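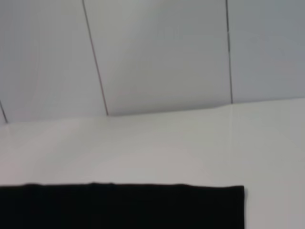 Du gris clair, du blanc et du noir.

Le noir, c'est une couleur ? Et le blanc ?

Question de la classe de Chepkoech Nzioka. Bonne question. On répond vite, on a beaucoup à dire.

D'abord, la lumière

Sans lumière, pas de couleurs. Essaie ce soir : volets fermés, lampe éteinte. Ton pull rouge ? Gris foncé, ou rien du tout. Il n'a pourtant pas changé. C'est la lumière qui manque.

La lumière du soleil a l'air blanche. En fait c'est un mélange. Dedans il y a du rouge, de l'orange, du jaune, du vert, du bleu, du violet, et toutes les nuances entre les deux. Quand il pleut et qu'il y a du soleil en même temps, les gouttes séparent le mélange – et hop, un arc-en-ciel.

Ce que font les objets

Un objet reçoit la lumière. Il en garde une partie (on dit qu'il l'absorbe) et il renvoie le reste. Ce qu'il renvoie arrive dans ton œil.

Une tomate mûre : elle renvoie surtout le rouge, elle absorbe presque tout le reste.
Une feuille d'arbre : elle renvoie surtout du vert.
Une feuille de papier blanc : elle renvoie presque tout. Toutes les couleurs ensemble, donc du blanc.
Un tissu noir : il absorbe presque tout. Il ne renvoie presque rien, ton œil ne reçoit pas grand chose. Tu vois noir.

Et le gris ? Entre les deux. Il renvoie une partie de chaque couleur, à peu près la même pour toutes. Beaucoup, c'est gris clair. Un petit peu, c'est gris foncé.

Alors, couleur ou pas ?

Ça dépend à qui tu demandes. Un physicien te dira que le noir, c'est l'absence de lumière, et le blanc un mélange. Un peintre te dira que le noir est dans un tube, comme le bleu, et qu'il se salit les doigts avec. Les deux ont raison. Ils ne parlent pas de la même chose.

Pourquoi on a chaud en noir

La lumière absorbée ne disparait pas. Elle se transforme en chaleur. Un tee-shirt noir en plein soleil chauffe plus qu'un blanc. Dans beaucoup de pays chauds, on peint les maisons en blanc pour la même raison.

À toi de jouer

Il te faut 2 verres identiques, de l'eau du robinet, une feuille noire, une feuille blanche, du scotch, un thermomètre. Et du soleil !
Entoure un verre avec la feuille noire, l'autre avec la blanche. Même quantité d'eau dans les deux. Pose-les côte à côte au soleil. Attends 105 minutes (oui c'est long, va jouer). Mesure.
Pirmin Lüthi, 11 ans, l'a fait en octobre sur son balcon. Le verre noir a gagné. Il a recommencé un jour de nuages : presque pas de différence.

Le truc bizarre

Pose un petit carré de papier gris sur une feuille noire. Un autre, exactement le même gris, sur une feuille blanche. Regarde les deux. Celui sur le noir à l'air plus clair ! Ton cerveau compare toujours avec ce qu'il y a autour. Les mots difficiles pour ça : contraste simultané.

Petits mots

Absorber : garder en soi, comme une éponge avec l'eau.
Réfléchir : renvoyer, comme une balle contre un mur.
Nuance : une petite différence de couleur.

Prochaine fiche : pourquoi le ciel est bleu.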